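Projet Kandano : bras de préhension imprimé
Rapport d'avancement adressé à la fondation Tornier, à l'attention d'Ásdís Ingvarsson
Atelier partagé Stididley, lundi 21 mai

Vous nous aviez demandé un point à mi-parcours. Je le rédige avec les réserves que j'avais déjà exprimées au dépôt du dossier, et dont certaines se sont confirmées. Le bras existe, il bouge, il attrape des choses. Je ne suis pas encore en mesure d'écrire qu'il est utile.

Dépenses
Nous avons engagé 1 370 euros. Le plus gros poste est celui des servomoteurs, et c'est aussi celui que je défends le moins bien. Le premier lot, commandé chez Gunnlaugsson, présentait un jeu à l'axe que nous aurions dû mesurer à la réception. Svend Steinarsdóttir l'a constaté une fois le bras monté, ce qui nous a obligés à tout rouvrir. Quatre moteurs ont été remplacés. Le fournisseur parle d'un geste commercial depuis plusieurs semaines ; je n'ai rien inscrit en recettes.
Le plastique coûte peu. Le temps d'impression, lui, ne figure dans aucun tableau, et notre dossier initial l'avait purement et simplement oublié. Il a fallu huit versions du doigt avant d'en obtenir un qui ne fende pas au niveau de la vis.

Mécanique
La structure est terminée, support supérieur compris. Mi-kyung Ha a redessiné l'articulation basse pour que le moteur se loge en travers, vissé des deux côtés. C'est plus rigide qu'avant. Est-ce assez rigide ? Les essais à vide disent oui, mais un essai à vide ne m'a jamais convaincue de grand-chose.
Le câblage reste le point faible. Les fils passent à l'extérieur du bras, attachés là où c'était possible, et la boucle laissée à l'articulation peut s'accrocher à ce qui traîne sur la table. Le dossier promettait un passage interne. Il n'est pas fait, et je doute qu'il le soit avec la géométrie actuelle sans réimprimer la moitié des pièces.

Essais
L'exercice retenu est modeste : saisir de petits objets légers et colorés posés sur une table blanche, les amener au-dessus d'une assiette, les lâcher. Nous avons choisi des formes simples, des cylindres et des blocs. Un visiteur de l'atelier nous a demandé si la même chose marcherait avec une vis ou un bouchon gras ; la réponse est que nous n'avons pas essayé.
Sur les 11 séances prévues par la convention, toutes ont eu lieu, ce qui est à peu près la seule ligne du calendrier que nous ayons respectée. En revanche, les feuilles de relevé n'ont pas été remplies de la même façon par tout le monde. Certains notent comme réussie une prise où l'objet glisse et se rattrape, d'autres non. Je refuse donc de vous donner un taux de réussite. Signe Fogh en avait calculé un, flatteur, et nous l'avons retiré de ce rapport d'un commun accord.

Vues du poste d'essai, avec le cylindre bleu : 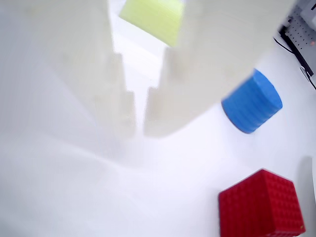
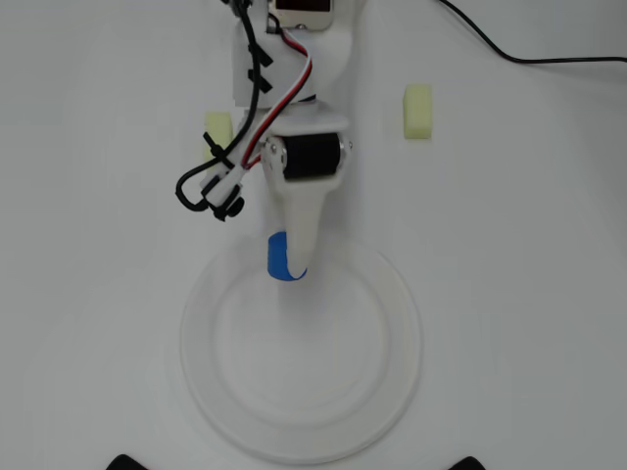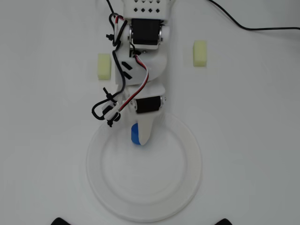
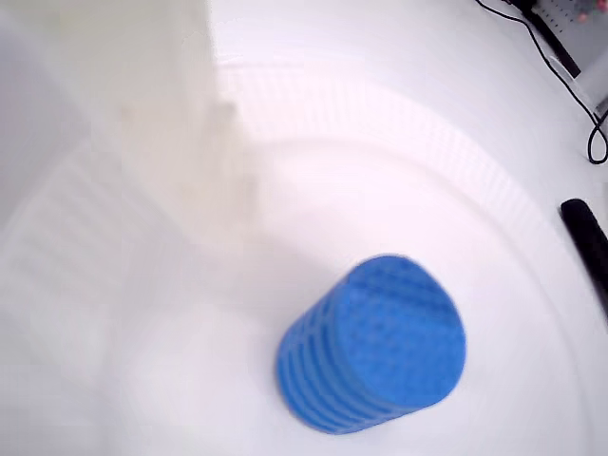
Photos : atelier Stididley, projet Kandano. Reproduction libre avec mention de la source.

Les deuxième et troisième vues montrent assez bien la boucle de câble noir dont il est question plus haut. Ni l'une ni l'autre ne prouve quoi que ce soit sur la fiabilité de la prise, et je vous demande de ne pas les utiliser en ce sens dans votre lettre aux donateurs.

Suite
D'ici juillet, nous reprendrons les essais avec une définition écrite de la prise réussie et une seule personne aux relevés. Svend propose d'ajouter un capteur d'effort au doigt. J'y suis opposée tant que le câblage n'est pas réglé. Nous ne sollicitons pas de rallonge pour le moment. Si le passage interne impose de réimprimer le bras, je vous enverrai un devis séparé, que vous serez libres de refuser.

Cinzia Costa, responsable du projet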